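Utville工房百科 > 工作 > 自作ロボット > 手持ちグリッパー

目次 記事一覧 新着 索引 検索

Altia（手持ちグリッパー）

Altia（アルティア）は、Utvilleの共同工房Mercadoで製作されている自作の手持ち式グリッパー、およびその製作計画の名称である。操作者が手に持って物をつかみ、そのときの動きと映像を記録する。

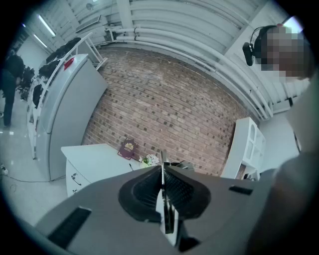

記録は、同じ工房で組み立てられた卓上ロボットアームEtivdaleの動作を作るために使われる。両者は別々の計画として始まったが、指先の部品と取り付け穴の間隔は共通である。

概要

Altiaは外殻、指、引き金、カメラ台座、記録部からなる。外殻は灰色で、手の甲側を覆う形に広がっている。指は左右一対で、引き金を引くと閉じ、離すとばねの力で開く。モーターは積んでいない。つかむ力はすべて操作者の手から伝わるため、壊れやすい物を扱うときの力加減がそのまま指の開き幅に表れる。

広角カメラは指の根元より後ろに置かれ、指先とその周囲を同時に写す。画角が広いぶん画像の周辺部では直線が大きく曲がるので、位置を計算する際には事前に求めた歪みの係数で補正をかける。

経緯

最初の試作は、園芸用のつかみ具の先端を切り取り、木の握りにねじ止めしたものであった。指の開き幅を読み取る仕組みはなく、映像だけが残った。この試作で得た映像からは、指が物に触れた時点を見分けるのが難しく、開き幅を別に測る必要があることがわかった。

二番目の試作では引き金の軸に可変抵抗を付けた。しかし軸のがたが大きく、同じ開き幅でも値が揺れた。軸受けを樹脂の穴から小型の玉軸受に替えたところ揺れは減ったが、握りが太くなり、手の小さい利用者から持ちにくいとの意見が出た。

現行の設計図は2020年1月21日に工房の共有棚へ置かれた。握りは細く作り直され、軸受けは外殻の側に移されている。以後の変更は、設計図の余白に書き込む形で残されている。

構造

外殻は3Dプリンターで出力した樹脂部品を貼り合わせたもので、重さは記録部を除いて約355グラムとする資料があるが、これは旧版の値であり、現行版の実測値は記載されていない。貼り合わせ面には段を付け、接着剤がはみ出さないようにしてある。初期の出力品では積層の向きが引き金の力と平行になっており、根元から割れる例があった。現在は部品を横に寝かせて出力する。

指の長さは109ミリメートルである。先端の内側には滑り止めの柔らかい板を貼る。この板は消耗品で、表面が光ってきたら貼り替える。両面テープでは夏場にずれるため、薄い接着シートを使う利用者が多い。

開き幅は磁気式の角度センサーで測る。磁石は引き金の軸端に接着し、センサー基板は8ミリメートル角の切り欠きに収める。磁石の向きを間違えても値は出るが、途中で数値が折り返すため、組み立て後に全閉から全開まで動かして確認する。

カメラ台座は外殻にねじで固定する。取り付け角を変えると補正の係数を取り直さなければならないので、ねじにはゆるみ止めを塗る。電池は握りの下端に入れる。

製作

必要な工具は、六角レンチ、はんだごて、細目のやすり、ノギスである。Mercadoでは出力機の予約が必要で、外殻の出力は一晩かかる。組み立ては次の順に行う。

外殻の内側のバリを取る。
軸受けを圧入し、軸が手で軽く回ることを確かめる。
指と引き金をリンクでつなぐ。
磁石とセンサー基板を付ける。
配線を溝に沿わせ、ふたを閉じる。
カメラを固定する。

リンクを先に組むと軸受けが入らなくなる。旧版の手順書では二番目と三番目が逆になっており、そのまま作業すると分解することになる。配線の溝は浅く、被覆の厚い線ではふたが浮く。

部品代は一台あたり3355クローネと記録されている。カメラと電池を含み、工房の利用料と出力用の樹脂は含まない。カメラを中古品にした製作例では費用がかなり下がったが、レンズの傷で補正がうまくいかず、後に交換されている。

校正

校正には、市松模様を印刷した板を使う。板を作業台に固定し、Altiaの角度と距離を変えながら撮影する。撮影枚数は30枚を標準とする。板が画像の中央にばかり写っていると周辺部の誤差が残るため、端に寄せたものも混ぜる。紙をそのまま机に置くと反りの影響が出るので、ガラス板かアルミ板に貼るのが望ましい。

開き幅の校正は、厚みのわかっている板を指で挟んで行う。柔らかい板がつぶれるぶん、強く握ると実際より薄い値になる。軽く触れたところで値を読む。

使用上の問題

蛍光灯の下では、シャッター速度によって映像に横縞が出ることがある。露光時間を電源の周波数に合わせると軽減する。模様のない白い壁や天井ばかりが写る向きでは位置の推定が途切れやすく、れんがの目地や棚の角など、特徴のあるものが写り込む向きのほうが安定する。光沢のある床も、反射が動いて見えるため誤差の原因となる。

長く使うと手首が疲れるという指摘は初期からある。重心が指の側に寄っているためで、電池を下端に移した現行版でも完全には解消していない。握りの下に重りを足す改造も試みられたが、全体が重くなり、採用されなかった。

Etivdaleとの関係

Etivdaleの手先にはAltiaと同じ指が付くが、開閉には小型のサーボを使う。人の手で記録した動きをそのまま再生すると、腕の関節が届かない姿勢や、サーボの速度を超える動きが含まれることがある。このため記録時には、肘を大きく返さず、ゆっくり動かすことが勧められている。

布や紙のように形の変わる物については、再生時に位置がずれてつかみ損ねることが多い。11月の更新では、つかむ直前の速度を落とす設定が加えられた。効果については製作者の間で評価が分かれている。

関連項目

角度センサー
魚眼レンズの歪み補正
平行リンク
Mercado（共同工房）

お問い合わせ | © Utville工房百科 | ページの先頭へ戻る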